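双腕アーム学生プロジェクト活動報告(九月) 片付け課題の再開にあたって

印刷する | メールで送る

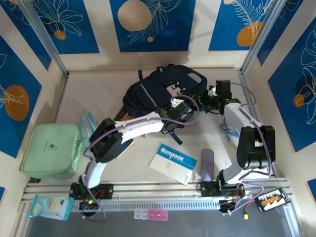 作業スペースと双腕アーム。課題物品はリュックサック、ノート、ポーチほか。

平素より当ブログをご覧いただき、誠にありがとうございます。筆者が指導補助を務めております学生プロジェクト「Pekix」では、九月より後期の活動を開始いたしました。個人のブログではございますが、前期に引き続き、活動の経過を記録として掲載いたします。

後期の課題は「通学用品の片付け」です。机上や床面に置かれた日用品を二本のアームで扱い、所定の位置へ移すという内容で、学内発表会および地域の競技会「Salinas」の自由課題部門への出場を目標としております。前期は積み木と紙箱のみを対象としておりましたので、形の定まらない物品を本格的に扱うのは今期が初めてとなります。

物品の選定は学生に一任いたしました。選定会では、各自が普段持ち歩いている品を候補として挙げ、大きさ、硬さ、つかみやすさの三点について意見を交わしました。濃紺のリュックサックは、当初、大きすぎるとの理由で見送る案が有力でした。しかしながら、ベルトやバックルの扱いこそ双腕で取り組む意義があるとの主張が通り、採用に至っております。ミントグリーンのファスナー付きポーチ、表紙に「NOTEBOOK」と記されたノート、細長い丸みのあるケースも同じ床面に並べております。

小さな品としては、白とピンクの仕切りが連なったピルケースがございます。こちらは課題の後半で使用する予定であり、当面は手前に置いたままといたします。ウェットティッシュの扱いについては班内で意見が分かれており、次回の打合せで改めて協議いたします。

二本のアームは手前のレール上に横並びで取り付けております。配置については前期末に相当な議論がございました。向かい合わせに置けば中央での受け渡しが容易になる一方、操作する学生から見て左右の感覚が反転し、習熟に時間を要します。機構班のTullio Bianchini君が両案の可動範囲を図面に起こし、比較の結果、横並びの案を採ることとなりました。その代償として、二本の先端がリュックサックの周辺に集中する場面では干渉の確認が欠かせません。現在は片方が物品を保持している間、もう片方の速度を下げる設定で運用しております。

紫色のケーブルの取り回しも継続中の検討事項です。アームに沿わせる際の余長が短ければ肘を伸ばした姿勢で張り、長ければ物品に触れます。学生には、固定位置を変更した場合は必ず作業記録に寸法を残すよう指導しております。前期はこの記録が不十分であり、同じ調整を二度行うこととなりました。筆者の監督不足でもあり、反省しております。

周囲の壁面には、青地に白い線で葉や花を描いた装飾パネルを用いております。認識班からは無地を望む声もございましたが、実際の居室に無地の壁はむしろ少ないとの意見があり、今期はこのまま進めます。背景の模様が物品の検出にどの程度影響するかは、Ivana Henríquez さんが調査を担当し、年度末の報告書にまとめる予定です。

記録の進捗について申し上げます。前期までに保存した操作記録は949件で、後期中に1,000件を超える見込みです。ただし、件数そのものを目標とすることは控えております。前期分を見直したところ、開始姿勢の誤りなどにより23件を除外する必要がございました。後期は、リュックサックを含む配置だけでほぼ300件を確保したいと考えております。記録の整理には、学生が自作した管理ソフト「Stidus」を使用しております。動作はまだ不安定ですが、一覧表示と検索の機能は実用に足る水準となりました。

活動にあたっての留意事項を、参加学生向けに再掲いたします。

・アームの電源投入前に、囲いの内側へ手を入れている者がいないことを声に出して確認すること。
・右手前の電源分配基板付近の配線には、担当者以外は触れないこと。
・物品の配置を変えた際は、開始前に配置番号を記録すること。
・体調が優れない場合は、無理をせず見学とすること。

なお、部品の提供をいただいておりますRevham様には、前期の活動報告書を先日お届けいたしました。この場を借りて厚く御礼申し上げます。見学のご希望につきましては、従来どおり本記事のコメント欄にて承ります。活動時間は午後四時から六時までです。

次回は、ノートを持ち上げる動作について記す予定です。表紙の端に指先を差し入れる方法と、床面を滑らせて縁まで運ぶ方法の二案があり、目下、学生の間で支持が割れております。

印刷する | メールで送る
シェア 23 | コメント 4

コメント

匿名希望の卒業生
後輩の皆さんの活動を懐かしく拝見しました。私の頃はアームが一本でしたので、干渉の心配などしたことがありません。速度を下げる設定は、保持の判定をどのように行っているのでしょうか。

管理人
コメントをいただき、ありがとうございます。現在は指先の開き幅と電流値の両方で判定しております。ポーチのように柔らかい物品では誤判定があり、しきい値を調整中です。

みどり
高校で技術部の顧問をしております。生徒を四名ほど連れて見学に伺うことは可能でしょうか。平日の午後五時以降ですと助かります。

管理人
歓迎いたします。五時以降で差し支えございません。安全上、囲いの近くは二名ずつのご案内となりますことをご了承ください。日程の候補をこちらの欄にお書き添えいただければ、学生と調整のうえお返事いたします。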